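Zerkell Small Tabletop Containers: Data Card

Version 4

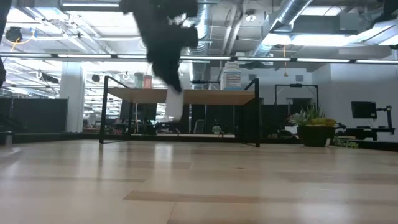 Summary

The Zerkell collection documents the arrangement of small containers on light household and office tables. It was assembled to support the study of how everyday cups, bottles and similar vessels are placed, grouped and cleared on a surface of limited size. The collection contains 959 recorded arrangements. Each arrangement is accompanied by a short written entry giving the type of table, the containers present and their placement relative to one another.

The collection is maintained by the Dunbar office. Questions about content, corrections and requests for access should be sent to that office in writing. Please include the version number with any request.

Contents of the release

The release consists of the following parts:

arrangements: the images, one folder per arrangement
entries: the written entries, one plain text file per arrangement
containers: the container list, with size class and color name
tables: the table list, with frame type and top finish
changes: a record of corrections made between versions

Folder names in arrangements match file names in entries. Where an arrangement was withdrawn after review, its name has not been reused, and gaps in the sequence should be expected.

Tables

Two groups of tables are used. The Rakar group consists of light tables with thin metal frames and flat wooden tops. Some have uprights that continue above the top at either end. The Zesero group consists of closed-sided tables and low cabinets. Of the 959 arrangements, 458 use a table from the Rakar group and the remainder use a table from the Zesero group.

Table tops were wiped before a new arrangement was set out. Cloths, mats and trays were not used, and any entry that mentions one should be reported as an error. Tables stood directly on the floor of the room. Rugs were removed from the working area.

Containers

Containers are divided into small, medium and large. The size class refers to the overall height and width of the container as it stands on the table, including any cap or lid. A container keeps the same size class throughout the collection, even where it appears with much larger or much smaller neighbors.

The type field accepts the values cup, bottle, jar, tub and undetermined. Small vessels without a handle or a visible neck are often difficult to assign at a distance, and the value undetermined should be used in such cases. Annotators were instructed not to infer the type from other arrangements in the same folder group.

Colors are recorded with everyday names. Pale and strong versions of a color are kept apart, so that pale green and green are separate values. Mixed names such as pinkish red are allowed. For containers with printed labels, the main body color is recorded first and the label colors follow in a separate field. Label text is entered only when every letter can be read. Partial readings are left out.

Placement

Placement is recorded from the viewpoint of the image. Left and right always refer to the image and never to the table. The following terms are used:

side by side: two containers stand next to each other with no third container between them
apart: a clear stretch of table top separates the containers
stacked: one container rests on another
at the edge: part of the base reaches the edge of the table top

A single arrangement may carry more than one term. Distance in inches is not recorded, and users who need measured distances should not attempt to derive them from the table dimensions. Many arrangements are seen from a low angle, with little of the table top showing, and depth on the surface can't be judged reliably in these cases.

Review

Every written entry was checked by 2 reviewers working separately. Where the reviewers disagreed on type or color, the more general value was kept. Where they disagreed on placement, the entry was returned for a second reading and the result was noted in changes.

Known limitations

The rooms are offices and similar shared interiors with overhead lighting. Reflections on floors and on glossy labels are common and have not been corrected. Translucent containers may take on the color of whatever is behind them, and their recorded color should be treated with care.

The fill level of containers is not recorded. No statement is made about the contents of any bottle or cup.

The Zesero group contains fewer large containers than the Rakar group. Users comparing the two groups should take this into account when reporting results by size class.

Changes in this version

The value undetermined was added to the type field. Label colors were moved out of the main color field. The term at the edge was previously written as near edge, and all entries have been updated. Corrections received by the end of September are included. Later corrections will be held for the next version.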